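Progress report to the Laskowska Fund
Reading and Writing for Work, Midmont
Reporting period: second half of the grant, until June

1. Where we are now

The evening courses in Midmont are running in both rooms. The group in Brallby, which started later than we planned, has reached the middle of its program. When we wrote the first report we were worried about Brallby, because the room was not ready and we had to ask the learners to wait. Most of them did wait, and we are grateful for this.

The teaching follows the Cliltura method, in which the language lesson and the subject lesson are the same lesson. A learner who works in a bakery reads recipes and cleaning plans. A learner who works in a warehouse reads delivery notes and safety sheets. In the first half of the grant we used the printed Cliltura books almost without change. Now we write many of the texts ourselves, as the books were made for younger students and the adults found some chapters too childish.

2. Hours and attendance

We promised 1,308 learner hours for this period and we have delivered them. The hours are counted from the signed lists, which are kept in the Midmont office and can be sent to you on request. Attendance was good in the autumn and became weaker in winter, when the last bus to Brallby was canceled. We moved the Brallby lesson to 5:30 p.m. and the learners came back, but those who work the late shift now cannot attend. We do not have a solution for them yet. Two of them study at home with the workbook and send their pages by phone.

Each group has at most 20 places. In Midmont there is a waiting list for the beginner level. We would prefer to open one more beginner group and close the conversation hour, which is pleasant but has few visitors.

3. New reading texts

The largest piece of work in this period was the reader for the intermediate level. It has short chapters on work in the kitchen, the hospital, the farm and the factory. Every chapter has one text of a page and a half, a list of words, and a writing task such as a note to a colleague or a request for a day off. The factory chapter was the most difficult to write. Our first version had too many passive sentences, and the learners told us that no supervisor speaks like this. The second version is shorter and uses the words that they hear on the floor — bin, shift, spare part, breakdown. 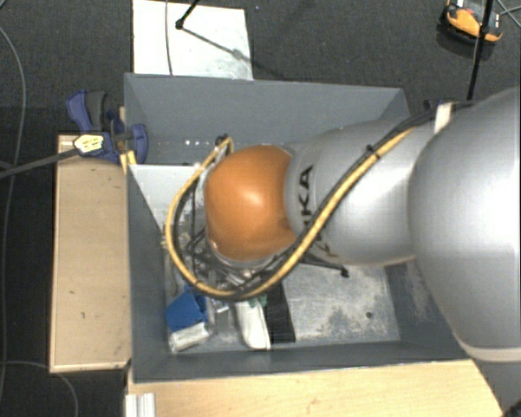 Robotic arm over a metal bin.

The hospital chapter also needed changes. We had put the names of medicines in it, and a nurse who read it for us advised to take them out. We replaced them with the daily cleaning list and the meal plan. The farm chapter was accepted by the teachers without corrections.

Printing was more expensive than in our plan. The first printer raised the price after we had agreed, so we changed to a smaller one in Brallby. The paper is thinner but the letters are clear, and the learners can write in the margins with pencil.

4. Testing

The learners take a reading test at the start and at the end of each level. We cannot report the final results now, as the Brallby group will take its test after the end of this period. From the Midmont groups we can say that reading improved more than writing. Many learners understand a work notice well but still avoid to answer it in writing. For this reason the teachers now begin every lesson with ten minutes of writing by hand, without correction on the same evening.

5. Money

The spending is inside the total budget. The line for teachers is used as planned. The line for printing is over by 2,000 because of the change of printer, and the line for travel is under by the same amount, as we held fewer joint meetings. We ask for your permission to move this sum from travel to printing. The detailed table is in Annex 2.

6. Next steps

In the next months we will test the Brallby group, correct the mistakes found in the reader, and prepare the teacher notes, which are still only handwritten. We also want to record the texts as audio, because several learners asked to listen on the way to work. The recording is not in the current grant — we will try to do it with our own equipment first, and write to you separately if this is not enough.

The teacher notes will be sent to the Fund together with the final report.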